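Folding table height and T-shirt folding, small shop back room

wevus_back40
I run the back end of a small resale shop and fold shirts for a good part of the day. We just moved our folding into the stock room, which means white tables, a box of stuff waiting its turn, and shelves of bottled drinks behind everything because we also sell those up front. The tables are a bit low for me and by late afternoon my lower back lets me know. Two questions. Do people raise their tables, and does anyone still use a folding board for plain T-shirts? I was taught with a board and I think it slows me down.

hem_and_haw
Raise the table. Hip height or a little above. We cut lengths of pipe and slid them over the legs, and it cost less than lunch. Check that the legs don't rock before you load anything on it.

Board or no board depends on who sees the stack. If the shirts go on an open shelf, use the board. If they go in a bin, don't bother.

stallo_laundry
I would keep the board. Every new person we train thinks they are faster without it, and then the stacks lean and somebody has to redo them. We do 198 shirts on a normal shift and the board is in use the whole time.

Also, smooth the shirt first. Most bad folds I see were bad before the first fold. People grab a shirt out of the pile, fold it with the creases still in it, and then blame the board.

wevus_back40
Right now my order is this. Shirts come out of the box onto the side table, one at a time onto the big table, then flatten and fold. The flattening takes longer than the folding. A shirt that has been balled up in a box opens up with one sleeve under the body and the hem doubled over, and I spend my time chasing corners.
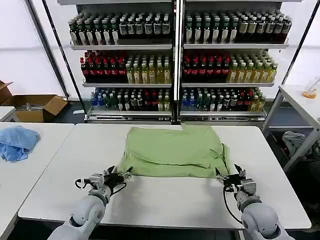 So the question may be less about the board and more about how to get from a lump to a flat shirt in fewer moves. Right now I find the hem, pull both bottom corners toward me, and then work up to the shoulders. Sometimes the collar ends up twisted and I have to pick the whole thing up and start again.

hem_and_haw
Start from the shoulders. Pick it up by both shoulder seams, give it one shake, and lay it down with the hem landing last. The weight of the shirt does most of the work. If you start at the hem you are pushing wrinkles up toward the collar, and that's where they show.

chaim_thrift
Disagree with the shake, at least in a small room. I worked in the sorting room at Chaimongkol and we were told not to shake anything near the shelves, on account of lint. It goes everywhere, and on bottles it shows. Lay it down and pull from the corners the way you're doing, but do the top two first and then the bottom two.

hem_and_haw
One shake does not make that much lint. These are T-shirts, not bath towels.

chaim_thrift
You haven't seen what comes out of a donation box. We wiped those shelves every morning.

stallo_laundry
Both of these work. What matters more is that the table is smooth and bigger than the shirt, with nothing else on it. I see a lot of people fold in the one clear corner of a crowded table and wonder why it takes so long. Keep the waiting pile on a separate surface, as you are doing.

On the height question, I would go 2 inches at a time and work a shift at each height. We went up too far on the first try and everyone's shoulders hurt.

greenbin
Is it worth unpacking the whole box onto the side table first? I sort by color before I fold anything, light stuff in one pile and dark in another. It looks like an extra step but the stacks come out finished and I don't have to go back through them.

wevus_back40
I don't have the space to unpack everything. The side table takes a small pile and that's it. I might try sorting by size, though, since that is how they go out on the floor.

chaim_thrift
Size first, color second. Customers mess up the colors within an hour anyway.

wevus_back40
Update after 8 shifts. I raised the table 2 inches with the pipe trick and my back is better. I pick up from the shoulders now but I don't shake — I let it hang for a second and lay it down. The twisted collar still happens, mostly with the thin shirts. I use the board for the open shelf and skip it for the bins.

stallo_laundry
Good. For the thin ones, button your patience and lay them face down. The collar stays put better that way.

hem_and_haw
Face up. But I've argued enough in this thread.

Contact the moderators | Copyright Wiserham Shop Floor Forum | Back to top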